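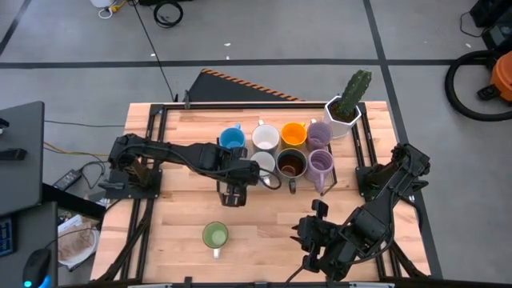
dakora-tabletop

双臂桌面整理任务的感知、规划与回放代码,附带一份录制数据。任务对象是杯子和水壶,动作包括抓取、抬起、转移、摆放成排。代码在 Butex 内部使用了一段时间,三月整理后放到这个仓库。维护者 Wissam Twal。

仓库内容

perception/ 实例分割、把手朝向估计、跨帧跟踪
planning/ 抓取候选生成、双臂分配、碰撞检查
control/ 关节插值、夹爪指令、急停处理
disance/ 最近距离计算库,由 planning 和 control 共用
tools/ 数据检查、标注修正、回放
configs/ 桌面、相机和机械臂的参数文件
data/ 只有索引和下载脚本,数据本体不在 git 里

disance 这个名字最早是拼写错误,后来好几个脚本都引用了它,就没有再改。

安装

需要 Linux 和 Python 3。建议单独建一个虚拟环境,然后在仓库根目录执行:

pip install -r requirements.txt
pip install -e .
python -m disance.selftest

selftest 会用随机生成的凸包两两求距离,并和暴力结果比对。没有输出 mismatch 就算通过。disance 的核心部分是 C++ 扩展,如果编译报错,先检查编译器版本,再检查有没有残留的旧 build 目录。只看数据、不跑规划的话,可以跳过这一步,装 requirements-data.txt 就够了。

快速开始

下载索引:
python tools/fetch.py --index

下载一段并回放:
python tools/replay.py --episode 20 --view head

回放窗口里,空格键暂停,左右方向键逐帧,m 键切换分割掩码,g 键显示抓取候选。没有显示器的机器加 --headless,结果写到 out/ 目录。

在真机上执行规划之前,请先用 --dry-run 跑一遍。dry-run 会完整走感知和规划,只是不下发关节指令。

坐标和约定

桌面坐标系原点在台面靠操作员一侧的左角,x 向右,y 向远端,z 向上,长度单位一律为米。左臂、右臂按头部相机的视角定义,和某些机械臂驱动里按“机器人自身”定义的左右可能相反,接入新驱动时请先核对 configs/arms.yaml。

四元数顺序为 w x y z。早期导出的标注用的是 x y z w,tools/convert_quat.py 可以转换。脚本不会判断文件是否已经转过,重复执行会把数据弄坏。

感知

分割模型对每帧输出实例掩码、类别和置信度。类别有 mug、cup、pitcher、plant、shelf、other 六种。有把手的归 mug,看不到把手的归 cup,这条规则只看外观,不追究实际有没有把手。

把手朝向单独估计,输出为桌面平面内的一个角度。把手被夹爪或别的物体遮住时,角度字段为空,handle_visible 为 false,规划器会退回到杯沿抓取。请不要用零填充空值,零度是合法朝向(把手指向 x 正方向)。

杯子里有液体时 filled 为 true。这个字段会影响规划:有液体的杯子不允许倾斜,转移速度上限也会降低。深色内壁的空杯偶尔会被判成有液体,我们没有专门处理,多出来的限速不影响完成任务。

跟踪部分默认用颜色直方图加位置匹配。两个同色同形的物体挨得很近时容易交换编号,水壶上尤其明显:右夹爪夹住一只淡紫色水壶的把手一带,略微抬离台面,正后方还立着一只同色的水壶,两块掩码很容易连成一片。遇到这种布置,请在配置里打开 track.use_gripper_state。打开之后,夹爪闭合期间被夹物体的编号会锁定,由末端位姿推算它的位置,直到夹爪张开再恢复视觉匹配。

薄支撑物也要留意。搁板由两条细黑线状的腿撑起,分割结果里腿经常断开甚至整条丢失,前沿投在台面上的影子反而可能被当成物体边界。perception/shelf.py 因此不使用腿的掩码,先拟合板面,再按参数文件里的尺寸补出支撑。
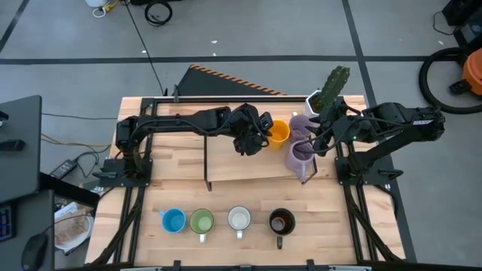 规划

规划分三步:给每个目标物体生成抓取候选,决定由哪只手臂执行,再求无碰撞轨迹。

候选生成支持杯沿、把手、杯身三种方式。pitcher 只用把手。候选按可达性和与邻近物体的间隙打分,杯子聚成一堆时,外圈的先拿,里面的往往要等外圈清掉之后才有可用候选。日志里出现 no_candidate 不一定是错误,规划器会把该物体放回队列,下一轮再试。

双臂分配用的是简单的区域规则:台面按 x 划成左区、右区和中间的共享区。共享区同一时刻只允许一只手臂进入,另一只在区外等待。等待超时后,占用者会先完成当前动作再让出。这个规则偏保守,换来的好处是日志容易读,出了问题能看出是谁挡了谁。

碰撞检查对象包括另一只手臂、桌框、搁板、花盆植物和所有未被抓取的物体。线缆没有建模,只在每个连杆外面加了固定余量。如果你的走线比较松,请调大 configs/arms.yaml 里的 cable_margin。盆栽按圆柱包围体处理,高度取掩码最高点。

控制

上层指令频率 20 Hz,底层插值由驱动负责。夹爪指令是归一化开度,0 为闭合,1 为全开。disance 返回的最近距离低于 stop_distance 时,两只手臂同时停住,需要人工确认才会继续。不要在脚本里自动确认。

数据

共 1000 段,每段从任务指令开始,到双臂回到等待姿态或操作员中止为止。其中 92 段含有搁板,52 段由操作员中途中止。中止的段没有删掉,success 为 false,并在 note 字段里写了原因。训练模仿策略时一般要过滤,训练感知模型时可以保留。

每段包含:

头部相机视频
双臂关节角与夹爪开度
任务指令文本
自动标注的掩码和把手角度
段级别的 success 和 note

视频时间戳与关节时间戳来自不同时钟,索引里的 offset 已经对齐过,请使用 tools/loader.py 读取,不要直接按帧号配对。

掩码由模型生成,只有验证集经过人工修正,其余部分请当作带噪声的标签使用。

已知问题

桌边的键盘、纸盘、电源线等杂物不在标注范围内,少数帧里会被分成 other。可以用 configs/table.yaml 里的台面多边形裁掉。

光滑杯身上的高光会让掩码缺一块,对杯沿抓取影响小,对杯身抓取影响较大。

replay.py 在远程桌面下切换掩码会闪烁,原因未查明,用 --headless 可以绕开。

共享区让出逻辑在两只手臂同时超时的情况下会固定让左臂先走。以后可能改成按剩余路径长度决定。

提交问题

请附上段编号、完整命令、configs 目录的改动和 out/ 里的 plan.log。涉及真机的问题,再附一份 dry-run 的日志。标注错误可以直接用 tools/fix_label.py 导出补丁提交,补丁里不要混入代码改动。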